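Fórum Casa e Despensa > Cozinha > Conservação de alimentos
Tópico: Pêssegos e pepinos, frigorífico ou bancada?

beiral_sul escreveu:
Boa tarde. Com o calor a chegar volta cá em casa a mesma discussão. Eu guardo os pêssegos fora do frigorífico até ficarem maduros e os pepinos na gaveta de baixo. A minha sogra mete tudo no frio assim que chega das compras. Os pêssegos dela ficam farinhentos, mas os meus pepinos também não duram: ao fim de poucos dias estão moles numa ponta e com aquela água por fora. A cozinha chega aos 29 graus à tarde. O frigorífico é um Darnetti de duas portas, regulado para 2 graus. Como fazem vocês?

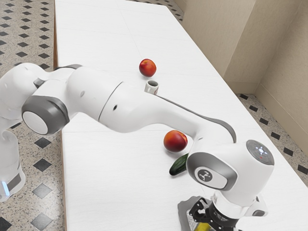 Pêssegos e pepino na mesa branca

tampa_de_tacho escreveu:
2 graus é frio a mais para pepinos. Ficam com manchas encharcadas e depois apodrecem depressa. Se o frigorífico tiver zona menos fria, põe-nos aí, normalmente é a prateleira de cima ou a porta. Embrulhados em papel de cozinha e dentro de um saco mal fechado. Quanto aos pêssegos, fora até cederem um bocadinho junto ao pé, depois frio e comer em 3 dias.

quintal_norte escreveu:
Não concordo com a parte da porta. A porta abre e fecha o dia todo e a temperatura anda sempre a subir e descer. Tenho um Darnetti da mesma gama e a gaveta de baixo tem uma patilha de ventilação que quase toda a gente deixa fechada. Abre a patilha e sobe o termóstato para cinco. Os meus pepinos aguentam uma semana assim.

beiral_sul escreveu:
Tenho a patilha fechada, sim. Vou experimentar. E deixá-los ao pé dos pêssegos, faz diferença?

tampa_de_tacho escreveu:
Faz. O pêssego a amadurecer liberta etileno e o pepino amarelece com isso. Maçãs e bananas também. Eu tenho a fruta numa ponta da mesa e os legumes na despensa.

marmeleiro escreveu:
Acho que andam a complicar. Os meus avós tinham tudo junto numa caixa na adega e comia-se. O problema está na fruta que se compra. A do Coman vem da câmara frigorífica e já chega estragada por dentro, não há gaveta que a salve. Desde que compro na banca do mercado de Lumovville deixei de ter pêssegos farinhentos. Os da caixa Ornia são mais feios e mais pequenos, mas amadurecem como deve ser.

quintal_norte escreveu:
Uma adega não é uma cozinha com 29 graus. E nem toda a gente tem mercado ao pé de casa.
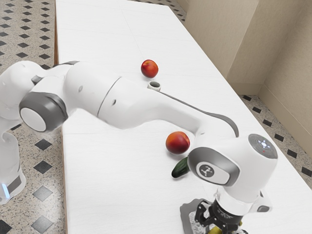 Última edição da mensagem: quinta-feira, 20 de maio de 2021

quintal_norte escreveu:
Acrescento uma coisa que me esqueci — não lavem os pepinos antes de guardar. A humidade que fica na casca é meio caminho para o bolor. O mesmo para os pêssegos. Lava-se na hora de comer.

gaveta_emperrada escreveu:
Eu lavo tudo quando chego a casa e seco com um pano. Nunca tive bolor. Tem é de ficar mesmo seco.

marmeleiro escreveu:
Quanto ao mercado, tens razão, é sorte minha. Mas mantenho o que disse da câmara frigorífica. Em julho, com a fruta da época, até a do supermercado melhora.

beiral_sul escreveu:
Ponto da situação: abri a patilha, subi para cinco e passei os pepinos para papel de cozinha. Os pêssegos ficam numa travessa, sem se tocarem, virados com o pé para baixo. A minha sogra continua na dela. Diz que o frigorífico que teve em 2000 conservava tudo e que o mal é dos aparelhos novos.

tampa_de_tacho escreveu:
O pé para baixo é boa ideia, amassam menos. Se algum ficar maduro de mais, corta aos gomos e congela num tabuleiro antes de meter no saco. Serve para batidos e para compota.

gaveta_emperrada escreveu:
Com ou sem casca, para congelar?

tampa_de_tacho escreveu:
Sem casca. Água a ferver meio minuto, água fria a seguir, e sai à mão. Umas gotas de limão para não escurecer.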